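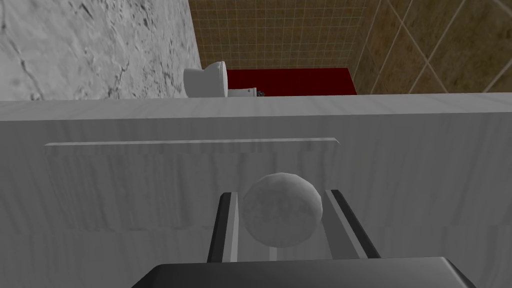
I moved our document search to a new machine last week and want to write down what I did while I still remember it. We were on Brilano, which had run on the same old server for eight years. The replacement is Wedura. Keith Tawhiri set up the virtual machine and I did the rest.

The export from Brilano was slow but clean. The import was the problem. Wedura reads files in batches of 2000, and if one file in a batch has a bad character in its name, the whole batch is dropped. The log only says "batch skipped". I found this out when Jocelyn Saludo searched for a contract she had opened that morning and got no results.

I wrote a short script to list every file name with anything odd in it. It came back with 1307. Most were curly quotes and long dashes pasted in from email subjects. I renamed them with the same script and kept the old names in a text file - I have needed that file twice already. 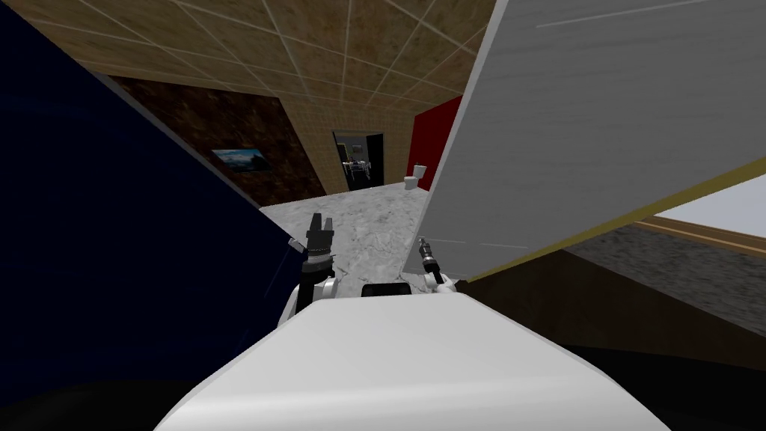

Settings I changed

The indexer starts with 20 threads by default. That was too many for our disk, so I set it to 8 and the full run finished overnight. I also turned off the preview cache, moved the index to its own volume, and shut off stemming for the parts catalog. Part numbers that end in "s" were matching things they shouldn't.

Permissions came over fine except for shared folders with nested groups. Those I fixed by hand.

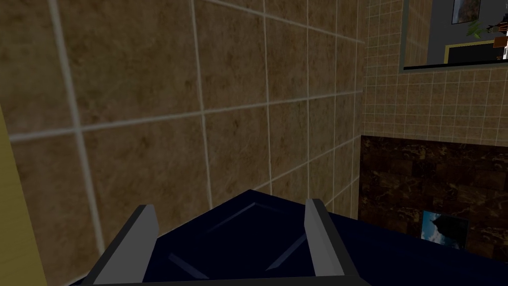

Ravidia, 29 July 2024

Short update. Search has been up all week with one restart, which was my fault. I edited the config while the indexer was running and it wrote its own copy back over mine. Stop the service first, then edit.

Keegan McAlister asked if the old server can be turned off. I'm leaving it on through August, read-only. Scanned PDFs still aren't searchable and I haven't looked at why.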